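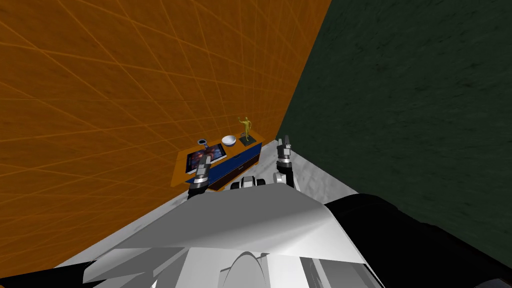 ¿Dos brazos o uno? Presupuesto para un robot que recoja y ordene objetos

Publicado en: Robótica y automatización > Compras y presupuestos
Por Cisternas, Dec 18, 2018

Hola a todos. Llevo semanas dándole vueltas a esto y ya no sé si voy bien encaminado, así que pregunto por aquí. Tengo un taller pequeño y quiero montar un puesto de pruebas para que un robot coja cosas de encima de un mueble bajo y las deje en otro sitio. Cosas de casa, nada industrial: un bol blanco, un vasito oscuro, una tableta tumbada y una figurita dorada con un brazo en alto, que es la que me trae de cabeza. De momento solo lo tengo en simulación, con dos brazos y pinzas de dos dedos, y el mueble metido en la esquina.

El caso es que en abril tengo que cerrar la compra y me han pasado dos ofertas. La de Custhorpe es un solo brazo con su pinza, y la de Stoslow son dos brazos sobre un cuerpo, bastante más cara (para que os hagáis una idea, la diferencia me deja sin dinero para nada más). Aparte tengo reservados 2000 euros para pinzas, dedos de recambio y lo que vaya saliendo. ¿Me lanzo a por los dos brazos? ¿Esos 2000 dan para algo o me estoy engañando? Y otra cosa, ¿alguien ha alquilado antes de comprar? Gracias de antemano, que esto en mi pueblo no tengo con quién hablarlo.

2 respuestas útiles, 1 sin valorar

Rolturent

¡Buenas! Yo pasé por lo mismo y me fui a por los dos brazos por pura ilusión, te lo confieso. Durante meses usé uno solo, el otro estaba ahí aparcado cogiendo polvo. Así que mi consejo es que antes de mirar catálogos te hagas una hoja con cada objeto y cuántas manos pide. El vasito se coge con una. El bol, si la pinza abre lo suficiente o puedes pellizcarlo por el borde, también con una. La figurita yo la cogería por la peana o por el cuerpo, nunca por el brazo levantado, y ahí lo que cuenta es que los dedos sean finos y que puedas regular la fuerza. La tableta es otra historia: tumbada sobre el tablero no hay por dónde meterle el dedo, y o la arrastras hasta el canto para pillarla desde ahí, o pones una ventosa. Con dos brazos se hace más cómodo, claro, pero una ventosa cuesta muchísimo menos que un brazo.

Del dinero: los 2000 te dan para accesorios si no te vuelves loco. A mí el primer juego de pinza con dedos intercambiables se me fue a 843 euros con portes, y luego 49 por cada par de dedos de recambio, que se gastan antes de lo que uno cree (compra más de un par de golpe, que los portes duelen). Lo que no había presupuestado era lo demás: la parada de emergencia, el vallado, la fijación al suelo, el cable que siempre es corto... Mételo todo en una línea aparte y pide que te lo detallen por escrito.

Y ya que tienes la simulación, ¡sácale jugo! Prueba la misma tarea apagando un brazo. Fíjate sobre todo en el alcance hasta el fondo del mueble, que con la esquina tan pegada el codo tiene poco sitio por donde pasar. Si con uno llegas a todo, ya tienes media respuesta.

taller_del_fondo

Compra los dos y punto. Lo barato sale caro.

pinzas_y_cafe

Discrepo un poco con lo de arriba, depende muchísimo de lo que quieras hacer dentro de un año. Si luego vas a abrir cajones o doblar trapos, el segundo brazo lo vas a echar de menos. Ahora bien, yo preguntaría a los de Custhorpe si su controlador admite un segundo brazo más adelante, porque hay equipos que sí y otros en los que toca cambiarlo todo.

Sobre el alquiler: lo hice 13 semanas con otro proveedor y me salvó de una compra malísima. Me descontaron parte de las cuotas al comprar, pero hubo que pelearlo, así que negócialo antes de firmar. Pregunta también quién paga el transporte de vuelta, qué pasa si rompes un dedo de la pinza y en cuánto tiempo te mandan a un técnico. Y ojo con fiarte del simulador para el agarre, para alcances va de lujo, pero un bol brillante resbala mucho más en la vida real. Yo llevaría los objetos de verdad a la demostración, en una caja, y que el comercial los coja delante de ti.

Cisternas

¡Mil gracias! Esta tarde pruebo con un brazo apagado y le escribo a Custhorpe por lo del controlador. Lo de llevar la figurita a la demo me ha encantado, ya os contaré.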